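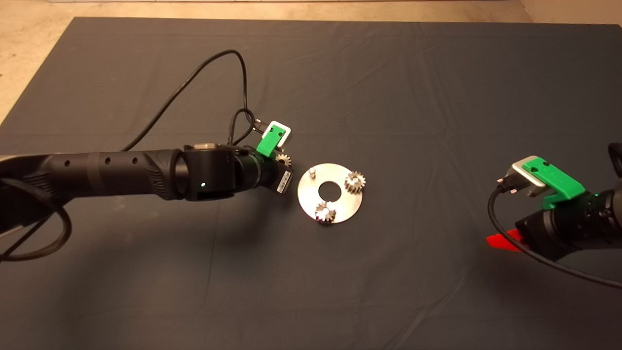 Can a robot take over the fiddly jobs on the shop floor yet? At Zirkari's workshop in Vekville, the trial job is small metal gears and a round plate, done on a cloth-covered table with 2 arms. 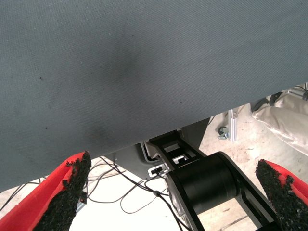
One reader in Borkalberg wrote that she'd settle for a machine that folds towels and leaves the gears to her.

Towels are still a way off. Zirkari has logged 1,933 tries since August and wants 100 clean runs in a row before it moves on. 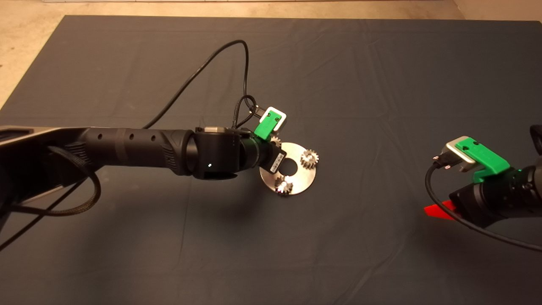
The best streak so far is 60. Labour costs aren't part of the trial.

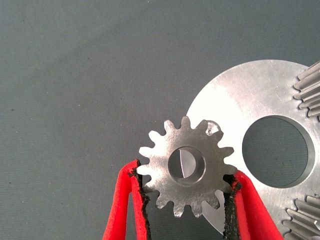

Taheri will run the same job at its own centre next.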